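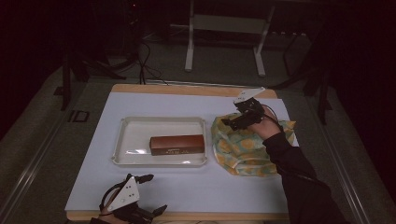
Unit 4 table: tray with box, patterned cloth, one gripper on each hand.

Unit 4: Recording Two-Handed Demonstrations
Batstead Robotics Course, second term
Instructor: Rachid Younis
Handout revised Jun 13, 2019

Read before the lab. Bring a printed copy of the log sheet.

4.1 What this unit covers

In Unit 3 you drove the arm with a joystick and saw how slow it was. In this unit you wear the grippers and do the task with your own arms. The recordings are used in Unit 5, where each group trains a small policy on them and runs it on the Kwon arms. A policy can only copy what is in the recordings, so most of the grade for this unit is for the quality of the data.

The task for all groups is the same:

Fold the cloth once, edge to edge. Lay it in the empty part of the tray. Leave the box where it is.

The box stays in the tray the whole time. Its job is to limit the space you have and to give the policy something it must not touch. If the box shifts by more than its own width, stop and mark the episode as failed.

4.2 Terms

Episode: one recording, from the start signal to the stop signal.
Reset: putting the objects back for the next episode.
Aperture: distance between the two finger tips of one gripper.
Idle: any stretch in which neither gripper moves. Idle at the start or end of an episode is trimmed. Idle in the middle is kept.

4.3 Setting up

Put the table in the middle of the work area with its long axis pointing away from you. The tray goes left of center, with the box against the right wall and its length running left to right. The cloth goes on the right side of the table, bunched. Drop it from a low height and do not arrange it afterward. We want it to land differently each time.

Put the grippers on and have your partner check the cables. The cable should run along the sleeve with enough slack at the wrist that you can turn your palm up. Wear long sleeves with a close cuff. Loose cuffs catch on the plate.

Open and close each gripper fully three times before the first episode. The Eltovov software uses this to set the aperture range. If you skip it, the closed position will read as partly open and the whole session has to be redone. This happened to two groups in April.

4.4 During an episode

Start with both grippers over the table and the fingers open. Wait for the tone.

Approach the cloth with the fingers low. Bulky folds are easy to pinch, but a single edge is hard, and most students end up holding two layers when they wanted one. Look for the seam. Slide the lower finger under it and close slowly.

Keep both grippers in view. If you lean too far forward, your upper arm will block the camera and the tracking for that side drops out. The episode is still saved, with a gap in it.

Work at a steady pace. An episode should last some 30 seconds. Faster ones tend to have blurred frames, and slow ones are full of small corrections that the policy will learn as well.

Do not talk your partner through it with your hands.

4.5 Log sheet

Fill in one line per episode: number, operator, result (done, failed, unclear), and a short remark. "Unclear" is allowed. Use it if the cloth is in the tray but not folded edge to edge. Remarks such as "bad" are no use to the people who clean the data. Write what went wrong: "dropped left corner," "box moved," "two layers."

4.6 Last year's numbers

The class recorded 3,947 episodes over the term for all tasks together. Of those, 809 were of the cloth and tray task, and 107 of the 809 were thrown out during cleaning. The most common cause was a gripper that had not been set up as in 4.3. The second was a mismatch between the log sheet and the file numbers, usually after somebody restarted the software and did not write it down.

4.7 To hand in

Each group hands in its recordings on the Zusberg drive, the log sheet, and one page of text answering the following:

Which part of the task failed most often, and at what point in the motion?
Did the two operators in your group do the fold the same way? If not, describe the difference.
Would you keep the episodes you marked "unclear"? Give a reason.

Name the folder with your group letter and the unit number. No spaces.

Reading for Unit 5: chapter 6 of the course reader, sections 1 to 3. Skip the part on reward functions for now.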